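Vosberg two-door cabinet with drawer: long-term review
By Latifa Ezzat
Jul 13, 2023
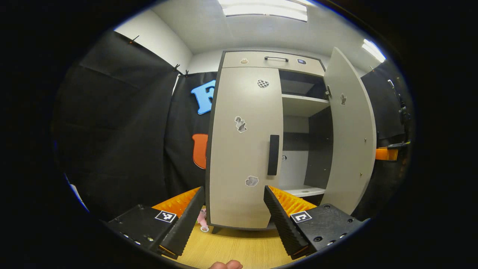 What it is

The Vosberg is a small storage cabinet with a shallow drawer across the top and two doors underneath. Mine is light gray with dark edging and black handles. I bought it in April to replace a Zaris shelf unit that had started to lean. The stickers are my addition and don't come with it.

Assembly

It took me one evening, working alone. The instructions are drawings only, and the drawing for the drawer runners is hard to read. I put the left runner in backward and had to take it out again. The rest went together without trouble. You need your own screwdriver. Get a second person to help stand it up, especially if you build it on its back the way the drawings show.

Doors and drawer

The doors are the best part. They swing wide enough that I can reach the lower shelf without kneeling sideways. Out of the box the right door sat slightly low and rubbed when it closed. Two turns on the hinge screw fixed that and it has stayed put. The long door handle is easy to grab with a full hand.

The drawer is less good. It is fine for pens, tape, batteries and mail, but anything taller catches on the way in. There is no stop at the back of the runner, so push it gently.

Shelves

I keep paper and craft supplies inside. A 600-sheet stack of card stock has been on the lower shelf since the first week and I haven't noticed any sagging. I would have liked one more shelf position, as the upper space is awkward for short items. A couple of open bins helped.

Finish

Wipes clean with a damp cloth. Vinyl stickers peel off the doors without leaving a mark. One paper sticker left some glue behind, and dish soap took care of it. The dark edging has one chip near the floor where I hit it with the vacuum.

Compared with the Stonimum

My sister-in-law Hajar has the Stonimum cabinet of about the same size. Hers has a deeper drawer and soft-close hinges, but it cost more and the doors don't open as far. For a narrow room I would still pick the Vosberg.

Rating: 4 out of 5. One point off for the drawer.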